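Writing the Last Page: A Conversation with Arif Menon 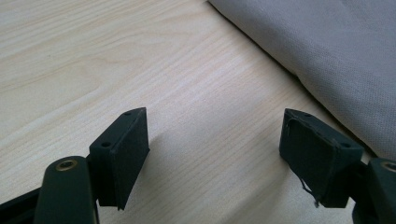
Gray cloth on a pale wood tabletop.

Arif Menon has written 315 obituaries, and he can tell you something about the person in nearly every one of them. The woman who raised show rabbits. The bus driver who learned Portuguese from a passenger on his morning route. A man who lived to 104 and gave up driving at 99 only when his truck quit.

"I loved that truck and I never saw it," Menon says. "His daughter talked about it so much that it got its own paragraph."

Menon works out of Fuchs Funeral Home in Simeda, where he started part-time in the office and now spends most of his week writing for families who want help. I'd been hoping to talk with him ever since my aunt's service, when people stood in the entryway reading her obituary out loud to each other and laughing. He wrote that one too. I told him so on the phone and he remembered the line about the pie crust.

We met at nine in the morning and I left well after lunch.

He came to the work by accident. He had been a sports reporter for a small paper that closed, covering mostly high school wrestling and girls' softball, and he answered an ad for someone to handle the phones. In his second week a family came in with two pages of handwritten notes and asked if anybody there could turn them into something.

"I said sure, because I'd been writing on deadline for eleven years and it looked like a game story to me. You have your names, you have your score, you find the play everybody's going to talk about. I thought I'd be done in 15 minutes." He shakes his head. "I was there until seven that night. I called the son three times. He was so patient with me."

The first draft he turned in that evening was 178 words long. He still has it, and he thinks it's pretty bad. "It's all clubs. Member of this, member of that. There's one good sentence in it, the one about him whistling in the barn, and that's the sentence the family wrote."

So how does he get the good sentences now? Mostly by asking small questions. He doesn't ask what someone was like, since people freeze up or say "kind" and start to cry. He asks what was on the kitchen counter. He asks who drove on long trips, what the person yelled at the television, what they ordered at a restaurant, whether they were early or late.

"Late is wonderful," he says. "If somebody was always late, the whole room wakes up. Everybody's got a story. I had a family in here with three sisters who hadn't said a word to each other in the parking lot, I watched them walk in, and I asked if Mom was on time for things and they just roared."

He takes notes by hand and types them up the same day. He reads every draft back over the phone before it goes anywhere, even when the family has it in front of them in an email, and he spells every name out letter by letter. I asked whether people get tired of that.

"Sure they do! And then we get to the third grandchild and it's Kaitlyn with a different spelling and they're glad."

Names are the part he gets most worked up about (this is a man who will talk for ten minutes about a comma between a spouse and a city). Survivors, in particular. He has learned to ask for the list early and then ask again at the end, in a different way, because that's when the stepchildren and the former daughter-in-law who still came every Sunday get remembered. He likes to put people in who belong there. He has put in a neighbor, a barber, a home health aide and, at the request of one widow, an entire pinochle table.

What about families who don't agree? He gets quiet on that, then careful. He won't write anything he's been told is untrue, and he won't settle old business in print for anyone. If two sides give him two versions of a marriage, he leaves the years out and writes about the children.

"I'm not a judge. I'm a guy with a notebook. There's usually something they all agree on. Sometimes it's just the dog."

The director at Fuchs, Tamsin Mahmoud, put her head in while we were talking to ask him about a service time, and stayed for a cup of coffee. She told me that before Menon came, the home used a form. Families filled in the blanks and the office typed it up. The form is still available and some people prefer it, and she was firm that there is nothing wrong with that.

"My own father wanted four lines," she said. "Name, dates, Navy, where to send the flowers. He got four lines. Arif wrote them and they were four very good lines."

Menon laughed at that. "Took me all afternoon."

Cost comes up a lot. Newspapers charge by length, and a long notice can be a shock to a family that hasn't bought one before. Menon usually writes two versions – a short one with the service information for the paper, and a full one for the funeral home's website and the printed program. He encourages people to print a few extra programs on decent paper. They end up in Bibles and glove compartments, he says, and cousins ask for them years afterward.

He has also started an evening class at the Simeda library for people who want to write their own. The first one, in August, was slow to fill. Then a retired mail carrier named Maximiliano Farías signed up and brought his bowling team. Farías wrote his in the form of a route, house by house, and read it to the class with his glasses pushed up on his forehead.

"I would have paid admission," Menon says. "I told him I can't improve it. I'm going to fix one comma and he'd better not need it for thirty years."

Students are asked to bring one photograph, one recipe or set of directions in their own handwriting, and a list of every job they've ever had, including the ones that lasted a week. The list of jobs tends to get things going. One woman had forgotten she sold encyclopedias.

I asked if he'd written his own. He has, and he changes it every year around his birthday. It used to mention the newspaper first. Now it starts with his daughters and a canoe. He wouldn't read it to me, but he did say the wrestling is still in there, lower down, along with the name of a coach who once drove him home through a snowstorm so he could file.

He had a family coming at two. He'd already sharpened his pencils and written one question at the top of the page, which he turned around so I could read it: What did she keep in her purse?

The next class at the library runs for four evenings and is free. Sign up at the front desk, and bring the list of jobs.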